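Course Handout 6: Batch Conversion and File Naming
Skandthorpe Evening Program in Digital Media Handling
Revised Friday, June 26, 2020

6.1 Scope

Handout 5 covered single-file conversion: choosing a container, choosing a codec, setting the bitrate. The same settings apply when many files are processed at once, but a batch job brings in questions that do not come up with one file. Where does the output go? What is it called? What happens when one file in the middle of the list cannot be read? These notes deal with those questions. Resampling and loudness are left for Handout 7.

The command syntax in these notes is written for the course tool, Tamiru, in the version installed on the lab machines. Other converters use other option names, and the ideas carry over with small changes. Where a behavior belongs to the operating system and has nothing to do with the converter, the notes say so.

6.2 Terms

Source: a file read by the job. A source is never changed by Tamiru unless the in-place option is given. Do not use the in-place option in this course.

Target: a file written by the job.

Job: one run of the converter over one list of sources with one set of options.

Collision: two sources in the same job that resolve to the same target name, or one source that resolves to a name already present in the target folder. The first kind is called an internal collision and the second an external collision.

Template: a pattern from which each target name is built.

Log: the text record of a job. It contains one line per source.

6.3 Building the source list

A source list can be given in two ways. The first is a wildcard on the command line:

tamiru convert D:\recordings\*.wav --to flac --out D:\converted

The second is a list file, a plain text file with one path per line:

tamiru convert --list sources.txt --to flac --out D:\converted

The wildcard form is quick and suits a single flat folder. It does not descend into subfolders unless --deep is added. The list form is longer to set up, but the list can be inspected, sorted and kept. For any job of more than 40 files, use the list form. The assignments are graded on the list file as well as on the result.

Note on sorting. The order in which a wildcard expands depends on the file system. On some systems names come back in alphabetical order and on others in the order the files were written to disk. If the template includes a counter (see 6.5), the order matters, and a list file should be sorted before the job starts. Also note that alphabetical order places "take10" before "take2". Padding the number with a zero, as in "take02", removes the problem.

Note on spaces. A path with a space in it must be placed in double quotes on the command line. In a list file the quotes must be left out. Tamiru treats each full line as one path, and a quote mark in a list file is read as part of the name. Most of the "file not found" errors seen in the lab come from this.

6.4 Output folders

By default all targets go into one folder, even when the sources come from many. This is called flat output. The alternative is mirrored output, where the folder tree of the sources is rebuilt under the target folder:

tamiru convert --list sources.txt --to flac --out D:\converted --mirror D:\recordings

The path after --mirror is the root. The part of each source path that follows the root is copied to the target side. If the source is D:\recordings\spring\hall\intro.wav, the target is D:\converted\spring\hall\intro.flac. A source that lies outside the root is skipped and logged with the status OUTSIDE.

Mirrored output prevents most internal collisions. It does not prevent all of them. Two sources in the same folder named intro.wav and intro.aiff will both resolve to intro.flac, and the second will collide with the first.

The target folder should not be inside the source folder. With --deep turned on, a nested target folder may be picked up as a source on the next run, and the files in it will be converted a second time. For a lossless format this wastes disk space. For a lossy format it also lowers the quality of the copy.

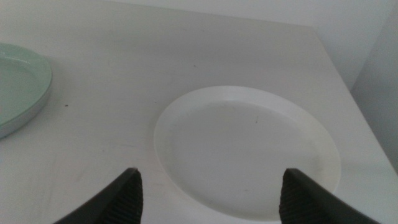
Tamiru creates missing target folders without asking. It will not create a missing drive or a missing network share, and a job pointed at one stops before the first file with the message "target root not available". No log is written in that case, as the log is stored in the target root.

6.5 Templates

The default template is {name}, which keeps the source name and replaces the extension. Other fields are available:

{name} source name without extension
{ext} source extension
{parent} name of the folder that holds the source
{count} position of the source in the list, starting at one
{count:3} the same, padded to three digits
{title} title tag, if present
{album} album tag, if present
{track:2} track tag, padded to two digits

Fields may be combined with ordinary text:

--name "{parent}_{track:2}_{title}"

Three points about tag fields. First, an empty tag produces an empty string, and the template above would then give a name such as "hall__". Second, tags may hold characters that are not allowed in file names, such as the colon, the slash and the question mark. Tamiru replaces each with an underscore. Two different titles can therefore end up as the same name. Third, tags are not always right. A title tag copied from an old database may be wrong for every file on a disc, and a template built on it will spread the error into the file names, where it is harder to correct.

A template with {count} cannot produce an internal collision. Its weakness is that the number has no meaning outside the job. If a source is later added to the list and the job is run again, every number after it shifts by one. Keep the list file with the output if {count} is used.

6.6 Collision policy

The option --clash takes one of four values:

stop end the job at the first collision
skip leave the existing file alone and go on
rename add a number in parentheses to the new name
replace write over the existing file

The default is replace. This is an unfortunate choice on the part of the tool, and it cannot be changed in the settings file. Every command submitted in this course must carry an explicit --clash option.

The value skip is useful when a job has been interrupted and is to be resumed. Files already finished are passed over and the job picks up with the rest. One caution applies. If the job was ended by a power failure or a forced close, the file being written at that moment may be incomplete but present. The skip policy will treat it as finished. Delete the most recent target before resuming.

The value rename never loses data, but it hides mistakes. A job run twice by accident under rename will leave a full second set of files, each with (2) in its name.

6.7 Dry runs

Adding --dry to any command causes Tamiru to read the list, build all target names and report collisions without writing audio. A dry run on 300 files takes a few seconds on the lab machines. The report looks like this:

read 300
ok 260
clash 38
unreadable 2

The counts must add up to the number read. If they do not, the list probably holds blank lines or duplicate paths, which are read and then dropped. Sort the list, remove duplicates and repeat.

In the report above, the 38 clashes should be resolved before the real job. The usual steps are to switch from flat to mirrored output, and if clashes remain, to add {ext} or {parent} to the template. The unreadable files should be opened one at a time. A file of zero length cannot be repaired. A file with a damaged header sometimes can, with the method given in Handout 4.

A dry run tests whether the header can be read. It does not decode the audio, so a file damaged in the middle will pass the dry run and fail in the real job.

6.8 Reading the log

Each log line has four parts separated by tabs: status, source path, target path, elapsed time. The status is OK, SKIP, CLASH, OUTSIDE or FAIL. A FAIL line carries a fifth part with the reason.

The exit code of the command is zero if no line has the status FAIL, and one otherwise. SKIP and CLASH do not affect the exit code. A script that checks only the exit code will therefore report success on a job in which every file was skipped. Scripts should search the log for the other status words as well.

6.9 Practice material

The Morthorpe set is in the shared folder under week6. It holds 300 short recordings in mixed formats, spread over several folders, with deliberate name clashes. The Zeltstead set is larger and is used for the August project — do not start on it yet.

Tasks:

1. Build a sorted list file for the Morthorpe set.
2. Do a dry run with flat output and the default template. Save the report.
3. Change the options until the dry run shows no clashes. Save each command tried, including the ones that did not help.
4. Run the job with --clash stop.
5. Submit the list file, the reports, the commands and the log. Do not submit the audio.

Reports should be plain text. Screenshots of the terminal window are not accepted.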